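Is a used two-finger gripper worth it for a small packing bench?

saderum_bench
We pack sample kits and have 147 different small items. Dellari quoted us a used arm with a Xenos gripper, 12 months of cover included. The rep swears it handles "anything you can hold in one hand." I've heard that before. Has anyone paid for one and kept it?

Anton
I'd hold off until they run your own stuff in front of you. Here's our bench.

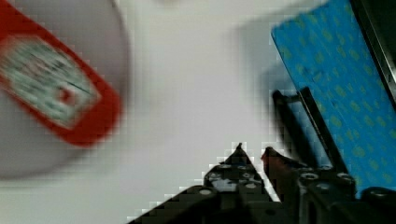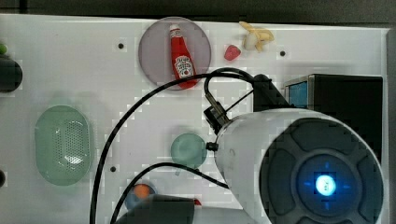 Budget for the parts the quote leaves out. Ours had no spare finger pads, no cable ties and no setup time, and that came to 70 hours of my evenings before I trusted it with a full tray. Look at the second one – two black cables lying over the work area, one of them across the plate by the ketchup bottle. Ask Dellari who pays for proper cable routing, and get it in writing. And make them try round things and soft things. A rep will always bring a nice square box.

pk133
just buy it, used ones are cheap now

saderum_bench
Cheap compared to what? Anton, thanks. I've asked for a demo in March with our own items. No reply yet – funny how that goes.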